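Fitting a utility room: questions of depth and drainage
By Tania Karunaratne, February

Dilani Miah has fitted utility rooms for Clorkum in Dostovley for 11 years. Most of her work is in terraced houses, where the room is often a former pantry.

She begins with the worktop. "People order a standard depth and then find the machine stands proud of it," she said. "The hoses need space behind. I bring the base units forward on battens and order a deeper top." 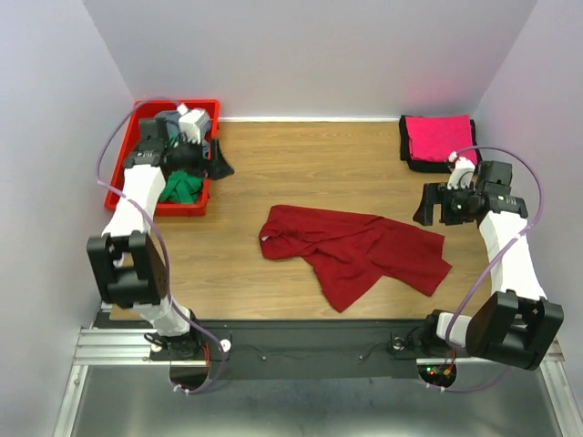

Wood-grain work surface with a red bin at the back corner.

On waste pipes she is strict. The standpipe must be trapped and the hose held by a clip. "A hose pushed too far down will siphon. I get called back to other firms' jobs for that."

Ventilation comes next. Miah fits an extractor on a humidity sensor with an overrun timer. She prefers ducting through the wall to ducting through the roof, as the run is shorter and has fewer bends.

For the joint between wall and worktop she leaves a small gap and fills it with silicone. Upstands go on afterwards. A room of this type takes two people six days, including tiling.
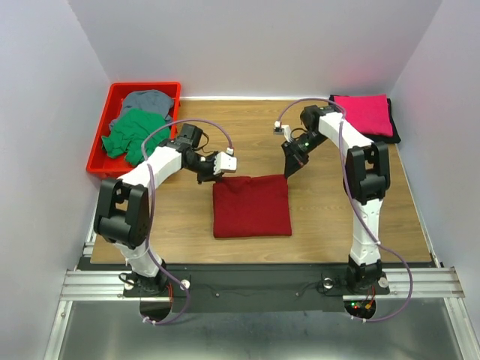 Costs and ordering

Miah advises ordering the worktop only after the base units are level. "Measure from the finished wall. Plaster adds more than you think."

Contact the editor | Copyright Grumness Home Pages | Back to top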